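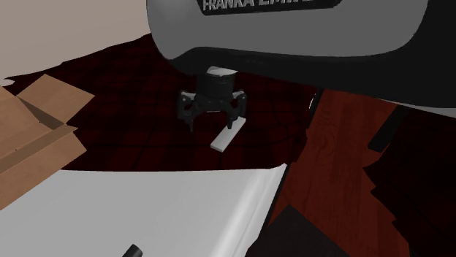
Wurngate Household Waste Diary Dataset

Data card, version 2
Released Jun 22, 2024
Contact: Driss Shehata, Data Steward, Wurngate Survey Office

Summary

The Wurngate Household Waste Diary Dataset contains written records of what households in the districts of Wurngate and Binham threw away, recycled or composted over a period of 17 days in March. It was compiled to support research on collection schedules and on the way residents sort packaging. The release covers 300 households and is distributed as plain text tables with an accompanying codebook.

Contents of the release

diaries.csv: one row per diary entry, with household number, day, material code, disposal route and estimated weight in grams.
households.csv: one row per household, with district, dwelling type, number of residents and access to a garden.
codebook.txt: definitions of all material codes and disposal routes.
changes.txt: corrections made after the first release.

Collection method

Households were recruited by letter. Each received a paper diary, a kitchen scale and a printed guide to the material codes. Participants were asked to record items on the day of disposal. Entries made from memory on a later day are marked with the value L in the column entry_type.

Completed diaries were returned by mail and keyed twice by separate clerks. Where the two versions differed, the paper original was consulted. Pages that could not be read were left blank in the table and were not estimated. 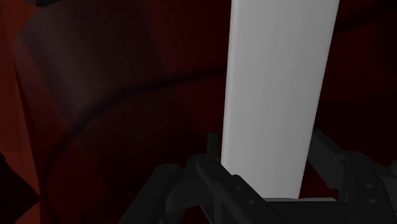

Weights below five grams were recorded as zero by some households and left empty by others. The two cases have not been merged. Users who calculate totals by material should decide in advance how such entries are to be treated, and should state that decision in any published work.

Material codes

The codes follow the Makris scheme, which was prepared for this survey and groups items by main material. Composite packaging, such as a carton with a plastic cap, is assigned to the material that makes up most of its weight. Code 502 is reserved for items that the participant could not classify. A short written comment is provided for most of these entries.

Known limitations

Apartment buildings with shared bins are underrepresented in Binham. Garden waste is low throughout, as the diary period fell before the main growing season. Food waste poured down the sink was not recorded.
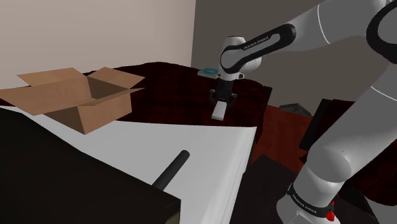
Robot arm holding a small white block.

Privacy

Names, street addresses and telephone numbers were removed before keying. Comments were reviewed by hand, and references to medical items were replaced with a general term. Users shall not attempt to identify any household.

Terms of use

The dataset may be used for research and teaching. Redistribution of altered tables is permitted if the changes are described in a separate file. Commercial use requires written permission from the Survey Office.

Loading the tables

All files use UTF-8 encoding and comma separators. Empty cells denote missing values. The Telix import script in the tools folder reads both tables and joins them on household_id. Errors should be reported to the data steward with the file name and row number.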